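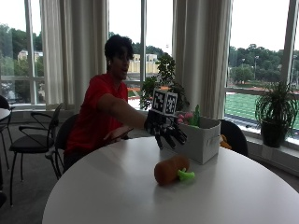 How to declutter a child's bedroom without starting a war

Every spring, usually in March, I get messages from parents who can no longer open their child's door all the way. I have been through it with my own two, and the method below has survived both of them.

Before you start

You will need three bins or boxes, a roll of bin bags and a table. Do the sorting on the table. On the floor, things get played with, then slept on, and by teatime you have made a second mess beside the first.

Start at 9 in the morning, after a proper breakfast. Starting after lunch is for optimists.

Step 1: Name the bins

One for keeping, one for giving away, one for "ask me later". The third does most of the work. A child who will fight to the death for half a plastic dinosaur will happily put it in "ask me later" and never mention it again.

Step 2: Take one kind of thing at a time

Books first, as they stack and make you feel capable. Then clothes, then toys. Leave anything with small pieces until last, when your standards have dropped.

Step 3: Let the child decide, within reason

Pick up each toy and wait for an answer. Don't pull a face. My friend Shirin Daneshvar pulled a face at a knitted owl and it has had the best spot on the bed ever since.

Soft toys are the slow part. Allow 5 minutes of reminiscing, then move things along.

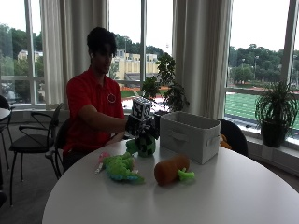 Blocky green plush, one of the trickier decisions.

Step 4: Deal with the giving-away bin the same day

Put it in the car, or at least by the front door. My neighbour Bijan Bakhtiari kept his in the hall for nine weeks, and his daughter shopped from it the whole time. In Orkbridge the charity shop takes toys until four. Ring first if you have anything with a battery in it.

Step 5: Hide "ask me later"

Top of the wardrobe, lid on, month written on the side. If the contents haven't been asked for by the summer holidays, let them go quietly - during school hours, if you value your life.

Keeping it that way

Fix a limit by space: when the keeping bin is full, something comes out before something goes in. Grandparents should be told about this rule. They will ignore it, but they should be told.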